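From: Zamfira Coman
To: stidura-users
Subject: Re: [stidura-users] Joining the test channel for 4.x firmware

> I have two Stidura boxes, one in the den and one upstairs. If I put
> the upstairs one on the test channel, does the other one get the
> test builds too? They are both on the same Zikham account. Also, can
> I go back later without losing my apps?

No, the channel is set per box. The account only controls whether you are allowed to see the test channel at all. My own setup is the same as yours, with one box on test and the other on stable, and they have stayed that way through the last 3 builds.

To switch, go to Settings, System, Updates, and change Channel from Stable to Test. If Test is grayed out, sign out of the account on that box and sign back in. The first download can take up to 30 minutes to show up.
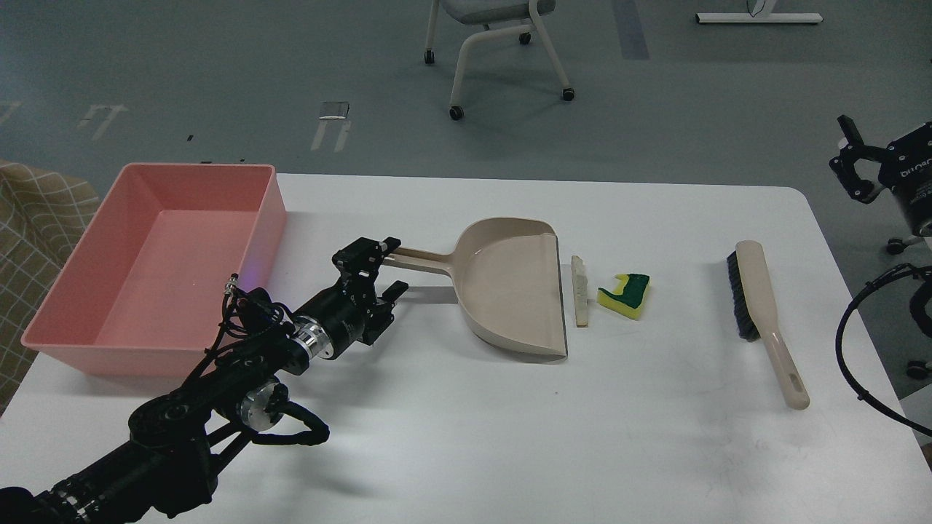

Going back is less convenient. Changing the channel to Stable stops new test builds, but it leaves the one you have in place until a newer stable release comes out. If you want stable right away you have to do a factory reset, and that removes your apps. Write down your network settings first.

Two known problems in build 44:

- Surround sound drops to stereo after the box wakes from sleep. A restart fixes it.
- The Owino remote app shows the box as offline if you have renamed it. Changing the name back works for now.

The next build is planned for May. Please send bug reports through the form in the Updates menu, with the build number included, and post here only if you want to compare notes.

Zamfira

_______________________________________________
stidura-users mailing list
To unsubscribe, send a blank message with "unsubscribe" in the subject line.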